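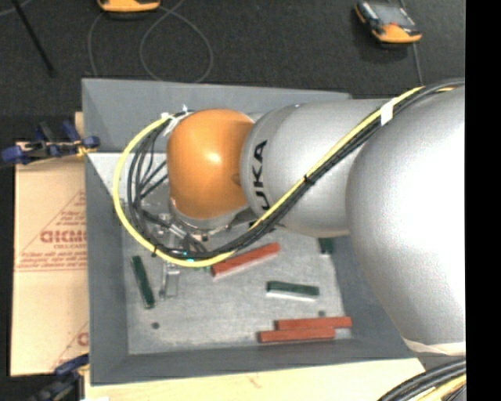 Fig. 1 -- O braço KUKA sobre o tabuleiro dos blocos, na visita à Nanmont.

Notas da aula de apoio: visita à Nanmont (2023-06-24)

Para quem não pôde vir, e para quem veio e passou a manhã a olhar para o braço sem escrever uma linha (eu percebo, eu fiz o mesmo da primeira vez!), deixo aqui o que me parece importante para o relatório.

Começámos no pavilhão da Trultport, com uma apresentação que se alongou um bocadinho, e só depois passámos à célula de manipulação. A tarefa é das mais simples que há: pegar em blocos de madeira, vermelhos e verdes, e mudá-los de sítio dentro de um tabuleiro cinzento. Parece coisa de jardim de infância, mas tem lá dentro quase metade da matéria do semestre.

Reparem na orientação dos blocos. Há um vermelho na diagonal e dois encostados um ao outro, um pouco desfasados. Para uma garra de dedos, são dois problemas bem diferentes. No primeiro basta rodar o punho até alinhar com as faces do bloco; no segundo é preciso decidir por que lado se entra, e o vizinho ocupa logo um deles. Façam o desenho no caderno, visto de cima, e marquem as direções de aproximação possíveis -- vão ver que se eliminam várias num instante.

Depois, as paredes inclinadas do tabuleiro. Um bloco que escorregue tende a voltar para o fundo, o que é ótimo, mas as paredes também limitam o espaço da garra junto aos cantos. Alguém perguntou na visita se isto entra no planeamento da trajetória. Entra, sim, e entram também os cabos! O feixe preto, com o cabo amarelo ao lado, dá uma volta larga junto à garra e sobe pelo braço. Quando rodarem a última junta no simulador, lembrem-se de que lá não há cabos e que no robô a sério há.

Na demonstração correram 100 ciclos e 95 acabaram com o bloco bem agarrado. Usem estes valores no exercício 2.

Para entregar:
1. Esquema do tabuleiro com os referenciais da base, da garra e de um bloco à vossa escolha.
2. Taxa de sucesso e duas hipóteses para as falhas (a folha da Hegedűs sobre preensão ajuda imenso).
3. Sequência de movimentos para separar os dois blocos vermelhos encostados, no simulador Gumia.

O relatório tem 2 páginas no máximo, figuras incluídas. Dúvidas, tragam-nas para a próxima aula prática.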